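July 2018
By Stefaniia Derkach

COLAMCOMBE - The clock on the old grain exchange will go on running 15 minutes fast, after the town board voted Tuesday's favorite pastime, a further delay, down by 2 votes and then decided to leave the thing alone.

The board had before it a proposal to spend $3,300 on having the clock set right. A motion to put the matter off until the fall failed first, to audible surprise. The proposal itself failed a few minutes later, or a few minutes earlier, depending on which window you were sitting next to.

The clock faces Main Street and the bus stop and has been fast for as long as most residents care to remember. A generation of Colamcombe people has learned to subtract. Children are taught it along with the way to cross at the light, and the high school bell schedule has for years carried a small note at the bottom reading "real time."

What brought it to a head was the new bus. Since May, the Skevisau line has stopped in front of the grain exchange, bringing people who take the clock at its word. They look up, conclude they have missed the ride home, and walk to Hutsuliak's bakery to sit down and be upset. By the time they have finished a roll the bus has come and gone, and they have missed it after all.

"I had a man in here who was angry at me personally," said Gijs Declercq, who has run the bakery counter for nine years and does not own the clock. "I gave him a poppy seed roll. Then he was angry about the poppy seeds."

Declercq spoke against fixing it. He said his position had nothing to do with rolls, and the board thanked him for clarifying.

The estimate came from Jaltov, the repair firm that looked at the works in the spring. Its two-page letter says the movement is in fair shape for its age and that the hands are slipping on a worn collar, so that whenever someone sets the clock correctly it creeps forward again over a week or so until it reaches its usual error, where for some reason it stops creeping. The letter calls this "unusual." Replacing the collar would take a day. Most of the money is for the lift truck needed to reach it.

Board member Selamawit Zeleke, who put the proposal forward, said a town that owns a clock should probably have one that tells the time.

"We have a sign at the edge of town that says 2,887 people live here," she said. "When that number was wrong we changed it. I don't remember anyone weeping." 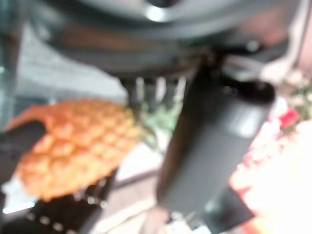 Close-up of a robot arm and its gripper finger, out of focus.

Opposition was led by Thijs Lambrechts, a retired surveyor, who arrived with a folder. Lambrechts argued that the clock had become dependable precisely in its error, and that correcting it would cause more trouble than it cured. Everyone in town would go on subtracting out of habit, he said, and would therefore be late for everything: church, the dentist, the fish fry. He estimated the period of confusion at two years. Asked how he had arrived at that figure, he opened the folder, looked in it for a while and closed it again.

Others had practical concerns. One woman said her husband gets to work on time only because of the clock and that she was not prepared to take over the job. A man near the back asked whether the town could fix the clock and then set it 15 minutes fast on purpose, so as to satisfy both sides. Zeleke asked him to repeat the question. He did, with more confidence.

Milan Bosman, who drives the Skevisau bus, was the only speaker from outside town limits. He told the board that he had been waiting an extra few minutes at the stop on most evenings, and that this was making him late for the mill crossing, where he then gets caught by the freight train. He has been asked about it by his supervisor. He would prefer, he said, to be able to tell his supervisor something other than the truth.

Bosman suggested a sign. The suggestion was well received, and for most of the next hour the board discussed what a sign might say. "Clock is fast" was felt to be blunt. "Please check your own watch" struck one member as rude to people without watches. Lambrechts offered "Colamcombe Time," and there was some applause, which the chair asked people not to do.

There was also the question of where such a sign would go. The front of the grain exchange is covered by the town's historic facade rules, adopted to keep a sandwich shop from putting up an awning. Under those rules any new sign on the building must be in keeping with the period of its construction, must be approved in advance, and may not refer to a defect in the building. A sign on the bus stop pole would belong to the bus line and would have to be paid for by it. Bosman said he would ask, in the tone of a man who has asked for things before.

Zeleke reminded the board that the clock could be repaired for less than it had spent on the awning case. No one disputed this, and the clerk was asked to leave it out of the minutes. The clerk said that was not how minutes worked.

When the vote on the repair was finally called, two members who had spoken warmly in favor of it voted against. One of them said later, on the steps, that he had set out meaning to vote yes, but had looked out at the clock, seen how late it was getting and wanted to go home.

The money will stay in the building fund, where it may be used for gutters. Jaltov's estimate is good through the end of the year, and the firm has told the town it would be happy to come back and look again, for the price of another lift truck.

Zeleke said she plans to bring the proposal up again at the next meeting, which begins at 7 p.m. in the upstairs room of the grain exchange. The printed notice on the door gives the hour and adds, in ballpoint, "by your phone." Copies of the Jaltov letter can be read at the town office during business hours.

Contact the newsroom | Copyright Colamcombe local news desk. All rights reserved. | Back to top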